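The Thermostat Would Like a Word

My apartment in Hunurville has 12 devices in it that claim to be learning about me. I know this because one of them told me. It sent a notification in January, at an hour when only bakers and new parents are awake, congratulating me on a household that was "getting smarter together." I was in the household. I did not feel any smarter.

The company behind most of these things is called Mak, and its products work fine. The lights come on. The heat goes down when I leave and comes back up when I'm ten minutes from home, and in the first winter that felt like having a butler who never needed thanking. What bothers me is how fast I stopped noticing. I used to know what temperature I liked. Now, if you asked, I would have to check.

Wing-yan Siu designs the part of the software that decides when to ask you a question and when to just go ahead. She works in Lalholm, in an office where, she told me with some satisfaction, the lights are still on a switch. Her job, as she explains it, is mostly about guilt. Ask the customer too often and he feels nagged. Stop asking and one day he finds out that the machine has been choosing his music for a year and a half, and he writes a letter.

"People don't mind a guess," she said. "They mind finding out it was a guess."

She has read a lot of the letters. One man had 528 songs on a playlist called My Favorites and swore he had picked none of them. He wanted an apology. He also wanted to know whether he could keep the playlist.

I have some sympathy for him. Last month I tried to spend a weekend without any suggestions at all, which meant turning off the recommendations in every app I own. It took me 90 minutes, most of it spent in menus with names like Experience. Then I sat down to watch a movie and was shown the whole catalog in alphabetical order. I got as far as the letter B and went to bed.

Cooking was worse. The shopping app, robbed of its hunches, presented me with a blank box and a blinking cursor, and I typed "food." There were more than 1000 results. The first was a dog bowl.

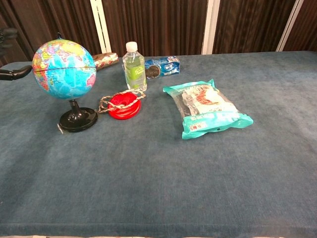 A machine that guesses has to get its idea of normal from somewhere, and normal at home is a mess. Ho-yin Cheng, who runs a small testing outfit called Pladimska, says the demos always come with one lonely cup on a clean white surface, and the customer always comes with a kitchen. He would much prefer a table with a blue-grey cloth on it and a teal snack bag, the kind of thing a person might really own, to another showroom. His complaint about the industry is that it keeps building for tidy people. He has been in a lot of homes, and he believes tidy people are a rumor.

Cheng's own house has almost nothing clever in it. He does let his phone finish his sentences, and he has noticed that he has become politer as a result. It keeps offering "Sounds great!" and he keeps taking it. His sister recently asked if he was all right.

I asked him what he would change if the companies ever listened to him. He wanted a plain list, once a week, of everything the house had decided on its own. Siu, when I passed this along, said her team had tried something like it. The test customers liked the idea very much and did not open the list. The software noticed they weren't opening it, and stopped sending it.

My recommendations are back on. On Sunday night I was offered a documentary about people who live without electricity, marked as a strong match. I have watched two episodes. The thermostat dropped a degree during the second one, and I went and got a sweater.

More in Technology
My Vacuum Has a Map of the House and I Don't
The Spelling Checker That Gave Up on Us
Why Your Doorbell Needs an Update
Letters: In Defense of the Light Switch
One Week With a Paper Calendar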